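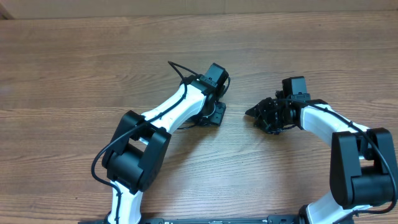
Measuring the offset between two arms by bringing their grippers together

Posted by the Clidance bench notes team, Jul 31, 2023

When two arms share a base, most people take the distance between them from the drawing and type it into the software. Any error in that number, or in the joint zeros, shows up later when one arm tries to pass something to the other. The method on this page measures the offset directly. It needs no markers and no outside camera. We call it facing-pose calibration, and the solver we use for it is Piletti, though any least squares package will do the same job.

What you need

A pair of matching arms on a rigid rail, joint readings from both, and a flat table with nothing on it that the arms could hit. You also need a feeler gauge and a small square. Allow an afternoon for the first run.

Step 1. Set the joint zeros

Put each arm in its rest pose by hand and record the zeros. Do this for both arms in the same session. If you have changed a motor or taken a wrist apart, do it again.

Step 2. Choose the facing poses

A facing pose is one where the two grippers point towards each other over the table, with a small gap left between them. We use 33 poses. Spread them over the height and depth you expect to work in, and vary the wrist angles as much as the cables allow. Poses that all look alike give a good fit and a poor answer.

Move slowly when you teach these. The elbows swing outwards as the grippers come in, so check the sides as well as the middle.

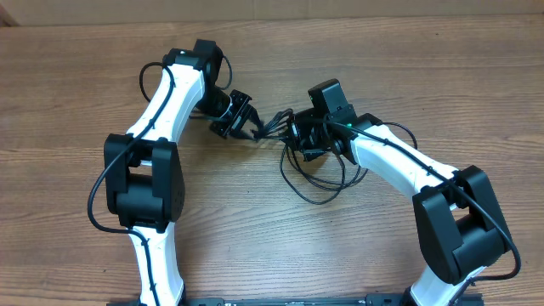
Cables matter more than we expected. A cable pulled tight across a wrist can push the joint off its reading, and a slack one can get between the grippers just where you want to measure. Look at the wiring in every pose before you save it. If a cable is touching the other arm, move it or drop the pose.

Step 3. Take the readings

At each pose, wait for the joints to settle and read both arms at the same moment. Then measure the gap with the gauge and check the angle with the square. Write the gap down straight away next to the pose number. We take 3 readings at each pose and keep the middle one.

Step 4. Solve for the offset

Load the joint readings and the gaps. The solver looks for the one shift and rotation between the bases that best explains all the gaps together. Hold back 11 poses and fit on the rest. If the error on the held-back poses is much larger than on the fitted ones, go back to step 2 and choose a wider spread.

Do not let the solver change the link lengths on the first pass. It will use them to hide a bad zero.

Step 5. Check for drift

Leave the arms powered, run your normal work, then return to a few of the saved poses and measure the gaps again. Start each check with the grippers well apart and close in from there.

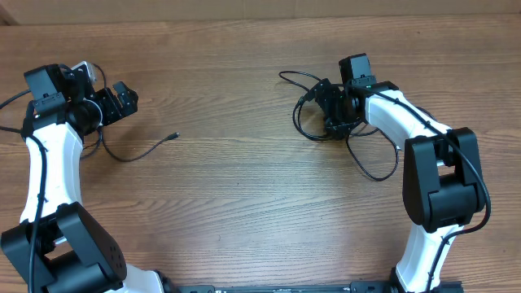

What we found

On the Hjaltested bench the error on the held-back poses fell by 19 per cent compared with the figures from the drawing. Most of that came from a small rotation between the two bases, which the drawing gave as zero. The repeat run on the Clikmont bench gained less, and we think the rail there was fitted more carefully to begin with.

The method does not correct for arms that sag under load. We plan to repeat the poses with a weight in each gripper in August and will add the results to this page.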